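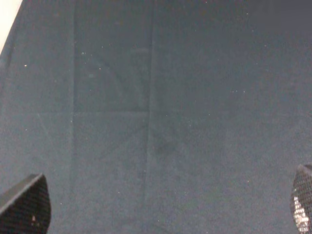
Re: [costura] Encolhimento do feltro

Rafail Tsolakis escreveu:
> Alguém já lavou o feltro da Grimeo antes de cortar? Perdi quase 50 cm numa peça grande.

Rafail, lavei em abril, a 30 graus, e encolheu bem menos – de 93 para 90 cm na largura. O meu veio da Kouris, talvez seja outro lote. Para as cortinas deixo sempre folga e só marco a bainha depois de passar a ferro pelo avesso. Pergunta ao Spyros qual foi a temperatura que ele usou.

Jutero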